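Two-handed demos with handheld grippers: how much per task?

lustar_bench
We record organizer tasks with a gripper in each hand, no arm in the loop. 60 takes so far, 47 usable. Most rejects are tracking loss when one hand crosses the other.

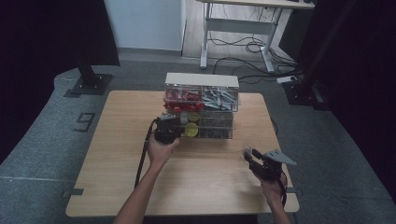 flinach
Crossing hands isn't the problem. Slow down at contact and tracking holds. I'd still do this by remote control, so you never record a pose the arm can't reach.

lustar_bench
Tried that on the Erkton rig. A take took 3 times as long and people quit correcting small errors. Reach can be filtered afterward.

appiah_k
Filtering afterward throws away good grasps. Check reach live.
Also, clear walls with capsules and tea bags behind them are hard on depth. Use the wrist view for the close work.

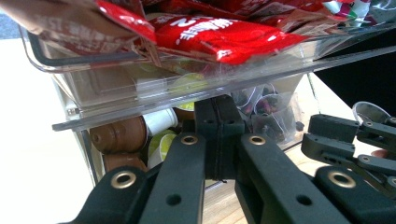 Reply 5: flinach
Agreed on the wrist view. Not on live checks, they make operators hesitate. What's your target, 600 takes?

lustar_bench
600, one layout. Then we move the bins.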